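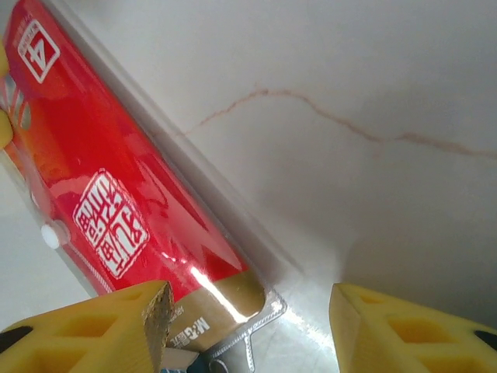 Minutes of the titles meeting for Sondbridge, series two, 12 April 2021. Réjean Bergeron took the chair, and the good biscuits. The January minutes were agreed once "front" had been corrected to "font" in both places. On episode numbers, the chair liked the 4 on the red packet, bold and white inside a white square outline, and asked for ours to be as easy to read from a sofa. Agreed, although the square will be tried in yellow first.

Main title. Two typefaces remain. Jumico is friendly but its g looks like a dropped pretzel. Gounder is clean, and has 547 characters, of which we need ten. A vote was held and came out level. The chair declined to use his casting vote on the grounds that he had drawn one of them.
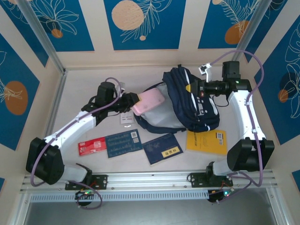 Navy backpack and pink case, with cards and booklets.

Licence. Gounder's covers broadcast but says nothing about streaming, where the whole series is to be shown. Bergeron to write to the foundry again — politely this time.
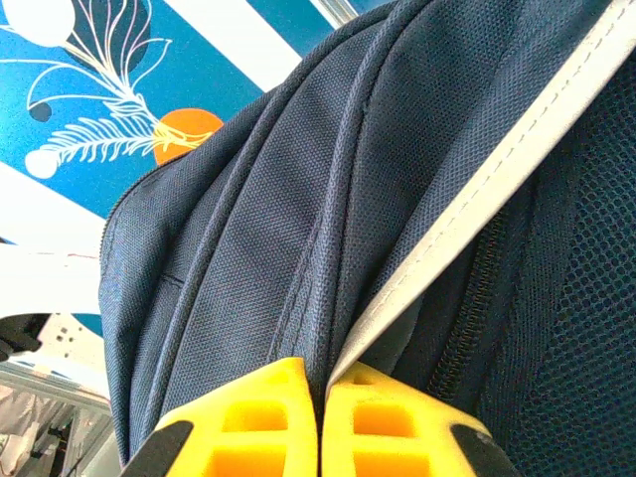

End credits. Tuvumex has asked for its name to be larger than the cast's. It was noted that the cast may also watch the programme. The roll can run up to 60 seconds and the present draft overruns, mainly on thanks. 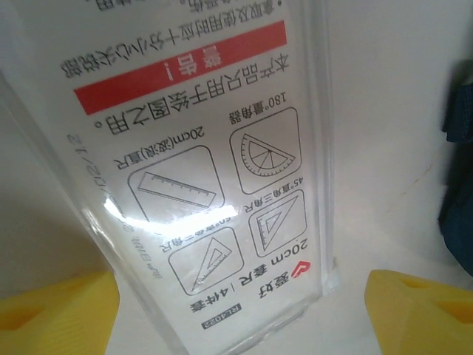 Any other business. The apostrophe in episode three is still facing the wrong way. Carried over.

Next meeting: when the licence reply arrives, or when the biscuits are replaced.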